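Zuvthorpe Residents' Help Forum
Housing and Property > Shared Spaces

Refinishing a large wooden table in a common room: who must approve it?

Posted by Effie Lindsay, Apr 14, 2025

Our building association owns a large wooden table that stands in the ground floor common room. The finish has worn through along one side and several residents have requested that it be sanded and oiled. The estimate received from Drilari is $640, including collection and return. Our bylaws permit the house manager to authorize "routine maintenance" without a vote, but they do not define the term. The annual meeting was held in March and the next is a long way off. May the manager proceed, or is a written ballot of all 146 units required? I would also appreciate guidance on whether the work may be done in place.

3 replies

Kheri Sang
Please consult your bylaws for a spending limit. In most associations the limit is stated in a separate schedule at the back and is easily overlooked. If the amount falls below the limit, the manager may proceed. If no limit is stated, a written notice to all units with a period for objections is the customary course. Restoring a worn finish would ordinarily be regarded as maintenance. Replacing the table, or altering its size, would not.

Dardo Domínguez
Ours was done by Zamudio and it was satisfactory. I do not recall that a vote was taken. Ask for the matte oil.

Alžběta Šimek
I concur with the first reply as to approval. With regard to the work itself, I would offer the following points.

Work in place is permissible if the room can be closed for 4 days. Residents should receive written notice at least 8 days before the closure begins.

The contractor should confirm in writing which product will be applied and how long it must cure before the table is used. Oiled rags must be removed from the premises each evening, as they can ignite without a flame.

The condition of the top should be recorded before work begins, and the record kept with the signed estimate.
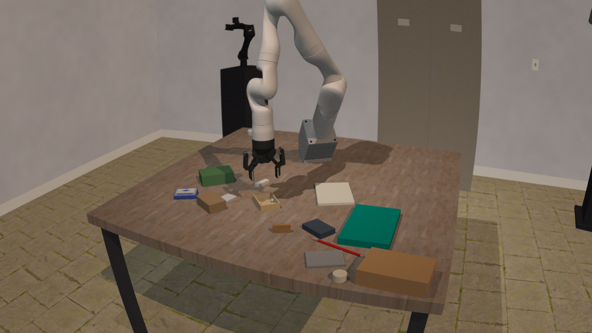
Related topics in Shared Spaces

Storage of bicycles in stairwells
Reserving the common room for private events
Vonlow door closers: adjustment and replacement parts
Who pays for damage to shared furniture?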